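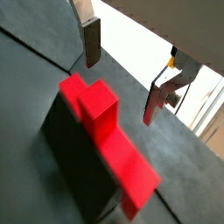
Rotes Kunststoffteil auf dunkelgrauer Tischplatte

Sprechzettel: Was misst der Eignungstest fürs Masterstudium?
Vortrag Bianka Kovács, Beginn 14:15 Uhr, Redezeit bis 14:50, danach Fragen

Folie 1 – Einstieg
Kurz vorstellen, keine Lebensläufe. Direkt mit der Frage ins Publikum: Wer hat selbst einmal einen Zulassungstest geschrieben? Wer würde ihn heute noch bestehen? Pause lassen.
Dann: Ich habe drei Jahre lang Testergebnisse in Zulassungsakten gelesen und weiß bis heute nicht genau, was mir ein Prozentrang über einen Menschen sagt.

Folie 2 – Der Jostis
Aufbau knapp halten: Textverständnis, quantitatives Denken, ein kurzer Aufsatz. Der Anbieter verspricht, »langfristig erworbene Fähigkeiten« zu prüfen. Zugleich verkauft derselbe Anbieter einen Vorbereitungskurs über 2 Wochenenden. Beides nebeneinander auf der Folie stehen lassen, nicht kommentieren. Das Publikum merkt es schon.

Folie 3 – Unsere Zahlen
1.382 Bewerbungen im letzten Durchgang, davon 1.050 mit Testergebnis. Der Rest kam über die Ausnahmeregelung oder hat den Nachweis nicht eingereicht. Wir können die beiden Gruppen in den Daten nicht trennen, weil dafür nur ein einziges Feld vorgesehen ist.
Wichtig: Wer behauptet, die Bewerber mit Test seien »besser«, vergleicht hier also mit einem Sammelbecken. Langsam sprechen, der Punkt geht sonst unter.

Folie 4 – Vorhersagekraft
Das Argument der Gegenseite fair wiedergeben: Noten verschiedener Hochschulen sind schwer vergleichbar, ein gemeinsamer Test schafft einen Maßstab. Stimmt als Wunsch. Aber wir sehen nur die Leute wieder, die wir zugelassen haben. Über alle anderen wissen wir nichts, und mit dieser Lücke lässt sich so ziemlich jede These stützen, meine übrigens auch.
Falls jemand nach dem Oldale-Bericht fragt: gelesen, Methodenteil zwei Seiten lang, Rohdaten auf Anfrage. Meine Anfrage liegt seit September dort.

Folie 5 – Der Aufsatzteil
Zwei Bewerter, bei Abweichung ein dritter. Klingt solide. In der Schulung bei Fekete habe ich selbst 17 Probeaufsätze bewertet. Beim ersten lag ich weit neben der Vorgabe, beim letzten sehr nah dran. Ob ich besser urteilen gelernt habe oder nur gelernt habe, was man dort hören will, weiß ich nicht.
(Kürzen, wenn es schon nach halb drei ist.)

Folie 6 – Und Prorkavum?
Wird bestimmt gefragt, deshalb vorwegnehmen. Das neue Portal wertet Motivationsschreiben automatisch aus und liefert eine Ampelfarbe. Auf meine Frage, wie Gelb zustande kommt, bekam ich eine Broschüre. Ich rate vorerst ab.

Folie 7 – Was ich vorschlage
Testergebnis freiwillig, ein Jahr lang. Ausnahme und fehlender Nachweis bekommen getrennte Felder, das kostet fast nichts. Gewichtung des Tests vor dem Verfahren offenlegen. Dazu sagen, dass ich nicht weiß, ob die Auswahl dadurch gerechter wird – wir könnten es danach wenigstens prüfen.

Für die Fragerunde
Kosten: Gebühr trägt der Bewerber, Erlass nur auf Antrag, Formular liegt bisher nur auf Englisch vor.
Rechtliches: nicht mein Gebiet, an das Justiziariat verweisen.
Folien gibt es nach dem Vortrag per Mail, Liste liegt am Ausgang.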